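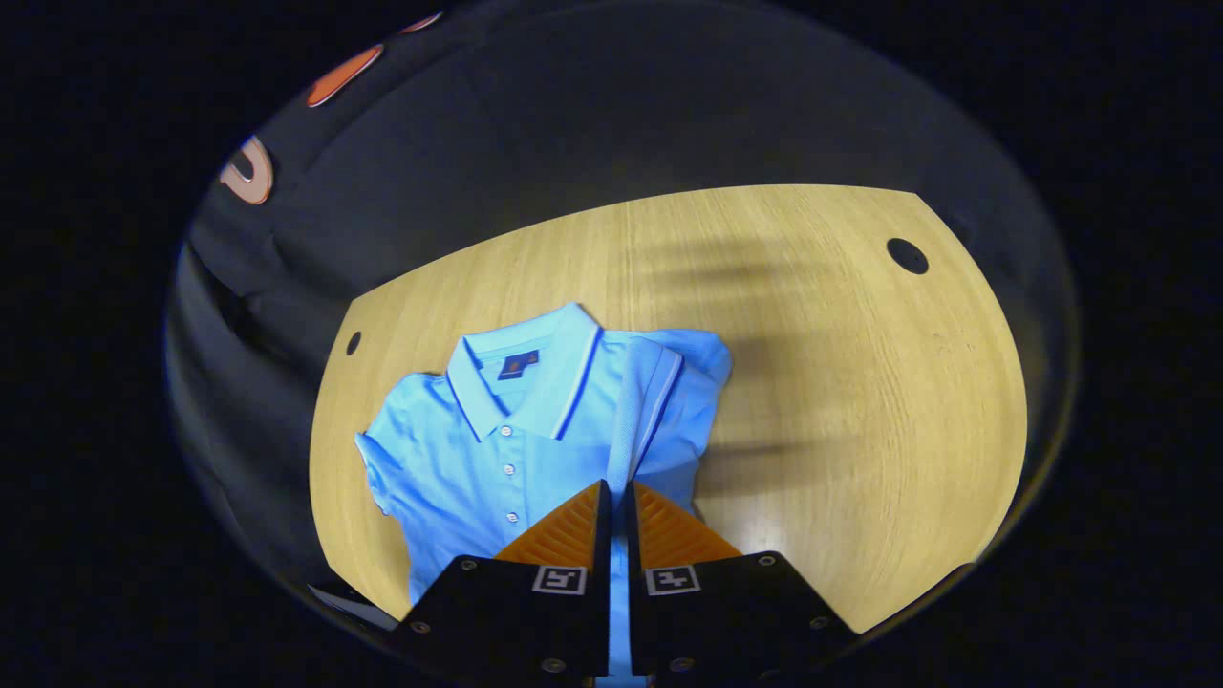 4. Locking up the forme and pulling a first proof

Before you start: the press must be level and the bed clean. See section 3 if you have not yet set the feet.

1. Slide the type onto the bed of the Rurkia with the head of the page against the fixed rail.

2. Fill the space around the type with furniture. Put the longest pieces in first.

3. Place two quoins on the open side and two at the foot. Turn each one finger tight.

4. Tap the type down with the planer and mallet. Tighten the quoins with the key, a quarter turn at a time, working from one to the next.

Caution: Do not overtighten. The bed frame can bow and the type will lift in the middle.

5. Lift one corner of the forme slightly and press on the letters. If any of them move, add thin leads to that line and go back to step 3.

6. Ink the roller on the slab, then pass it over the type in both directions.

7. Lay 5 sheets of packing under the tympan, add your paper and pull the proof.

Note: Packing sheets are sold in packs of 10 (part no. 928). Owners of the older Ludcombe bed should start with one sheet fewer.

If the proof is pale on one side only, go to section 5, Adjusting impression.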